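Diário de bordo da oficina
9 de novembro de 2024

Registo do segundo período de trabalho na oficina pedagógica de Prumport. A sessão da manhã foi dedicada à cortadora a laser, que voltou a funcionar após a substituição da lente. Procedeu-se ao alinhamento do feixe e a três cortes de ensaio em contraplacado de bétula, com resultados conformes apenas no terceiro. A velocidade definida pela ficha do fabricante revelou-se excessiva para este material. Fica anotado o valor corrigido na folha afixada junto ao equipamento, que deve ser consultada antes de qualquer trabalho.

A turma do oitavo ano prosseguiu o projeto das caixas articuladas. Sete alunos concluíram o desenho vetorial e os restantes deverão entregá-lo na próxima sessão. Verificou-se que a noção de folga entre encaixes continua por consolidar, pelo que se decidiu repetir o exercício das peças de calibração, desta vez com paquímetro e registo individual das medidas. Uma aluna propôs substituir a dobradiça cortada por uma tira de tecido colado. A proposta foi aceite e será avaliada pelos mesmos critérios.

Ao início da tarde realizou-se a reunião com Freya Sugden, da Wesix, relativa ao fornecimento de filamento para o próximo ano. Foi apresentada uma proposta de 437 euros, com entrega repartida em duas remessas, a primeira das quais em dezembro. A proposta concorrente da Ngata ascende a 529 euros e inclui bobinas de material flexível, de que a oficina tem feito uso reduzido. Será recomendada à direção a aceitação da primeira, com a reserva de se obter por escrito o prazo de substituição de bobinas com defeito.
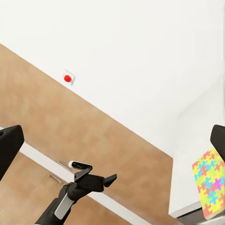 Botão vermelho na parede, junto a uma superfície de madeira. Imagem gerada por computador.

Da parte da tarde importa ainda registar o estado das impressoras. A máquina número dois mantém o defeito de aderência na primeira camada, apesar da limpeza da base e do novo nivelamento. A máquina número quatro completou sem interrupção o suporte para microscópio pedido pelo grupo de Ciências. O bico da máquina número um foi trocado e o anterior foi eliminado do inventário.

Procedeu-se à primeira utilização do Hurnivum, o programa de reservas adotado este mês. O calendário comum foi carregado com os horários de todas as turmas, mas o sistema aceitou duas reservas sobrepostas para a mesma bancada. A ocorrência foi comunicada à assistência técnica. Até haver resposta, mantém-se em vigor o caderno de marcações em papel.

No que respeita a consumíveis, foram recebidos 1.000 parafusos M3 e 200 insertos roscados de latão, conferidos e arrumados na gaveta C. Falta cola branca. A lixa de grão fino também se encontra perto do fim e deverá constar da próxima requisição.

Pendente para a sessão seguinte: devolver o ferro de soldar cedido pelo laboratório de Física, rever o guião de segurança do berbequim de coluna e imprimir novas autorizações para os encarregados de educação.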